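Can a gripper clear a workbench yet?

October 13, 2020

I have been keeping notes since June on one narrow question: how close are cheap two-finger grippers to doing the dull jobs in a small wood shop? Picking up offcuts, sorting dowels, putting the parts back in the right bin. The jobs take no skill, and they eat most of an hour at the end of a day.

The short answer is that the arm is no longer the weak point. The fingers are.

For the dowel test I ran 100 picks with the tool held by hand, so path planning was out of it. Someone guides the gripper to the part and closes it. A pick counts if the dowel is lifted clear of the board and set down in the bin. With fresh pads the score was 87. With the old pads it was 72. Same operator, same dowels, same board.
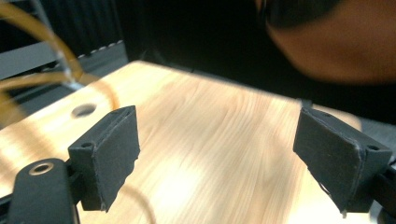 Fingers open over the board. Note the ragged lower edges on both.

Edge wear matters more than I expected. A dowel lying flat on wood gives the finger very little to get under, and a chipped edge rides up over it or pushes it along the grain. On taller parts the difference disappears, as the slanted inner faces do the work and the bottom few millimeters hardly touch anything.

Apolinar Cuautle, who has been testing the same kind of fingers on kitchen chores, reports a similar split. Mugs and sponges are fine. Flatware on a counter is poor. He switched to a softer pad from Flullau and gained some picks on spoons, then lost them again once the pad started to tear. I have a set on order.

Sheet goods and sandpaper are a different problem. I tried 8 picks on single sheets and stopped there. Suction is the better tool for that, and the Nomurby people seem to have reached the same view.

So, chores: a person steering this gripper can clear most of a bench, slowly. Unattended, I would trust it with blocks and nothing thinner. Next I will repeat the dowel test with the edges sanded square and post the numbers, good or bad.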